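Lids, Handles and Hinges: Why the Handle Goes Where It Goes

by Bushra Gondal, for the Berkcombe Young Makers page

Quick one this week. Lids! You open them all day long. Lunch box, toy chest, piano, bread box, trash can. Bet you never stopped to look at one. Go look at one. Then come back.

Back? OK.

What is a lid, really

A cover for a hole. That's the short version. Keeps dust out, keeps smells in, keeps the cat off the sandwiches. Some lids lift right off, like on a saucepan. Some screw on, like a jam jar. And some swing. Those are the ones we want today.

A swinging lid has a hinge. Same idea as your elbow. One part stays put, the other part turns. The hinge is usually at the back where you don't see it, so people forget it's there.

Where does the handle go

Think about a door. The hinges are down one side and the knob is way over on the other. Every door in your house, probably. Go check.

Now try this. Open a door a little way. Push it shut with one finger right at the knob side. Easy. Now push with the same finger very close to the hinge. Hard! Same door, same finger. (Keep your OTHER fingers out of the gap please. And tell whoever is in the hall.)

The farther you are from the hinge, the less hard you have to push. You do have to move your hand a longer way though. That's the trade. Grown ups call it a lever.

So on a swinging lid the handle goes along the front edge, as far from the hinge as it can get. And in the middle, so the lid doesn't twist when you pull. A little knob way off in one corner would make the whole thing go crooked. Some do have it there and they are anoying.

Look for the small copper-colored piece on a white one with a rounded lid.

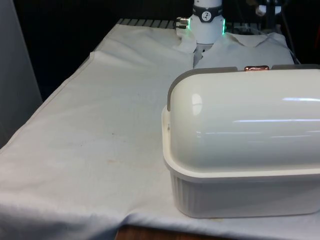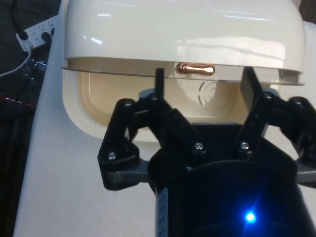
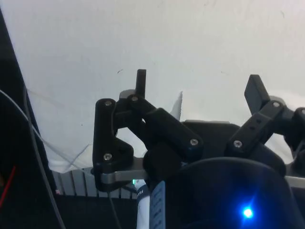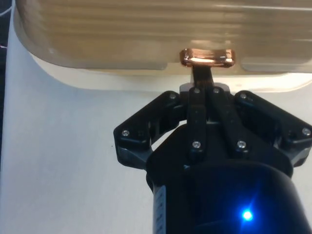 Why are some lids curved instead of flat?

A curved lid is stiffer than a flat one made from the same thin plastic, so it bends less when you lift it. It also leaves more room inside for tall things.

You can test that part with paper. One sheet. Hold it flat by one short edge and the far end flops down. Now bend the sheet into a gentle U along its length and hold it the same way. Sticks straight out! Didn't add anything to it, just a curve.

Make your own lid

You need:
a shoebox with a loose lid
tape
2 big buttons
string
scissors
a ruler
13 pennies

Put the lid on the box. Tape along the back edge only, one long strip. There's your hinge. Open and close it a few times so the tape gets bendy.

Ask an adult to poke two holes near the front edge, in the middle. Thread the string through a button, down through one hole, up thru the other, through the second button, tie it. Handle done.

Now tape the pennies on top of the lid, all in one pile, close to the hinge. Lift by the handle. Move the pile to the front edge. Lift again. Which was heavier? It's the same pennies both times, so have a think about that one.

Measure your box front to back too. Mine is 28 centimeters. A longer box makes the difference easier to feel.

Words to know

Hinge: the part that lets something swing.
Lever: a bar or board that turns around one spot and makes pushing or lifting easier.
Rim: the edge all the way around an opening.
Clasp: a small catch that holds a lid shut.

Next time is zippers. Bring an old jacket if you've got one, a broken zipper is fine, even better in fact.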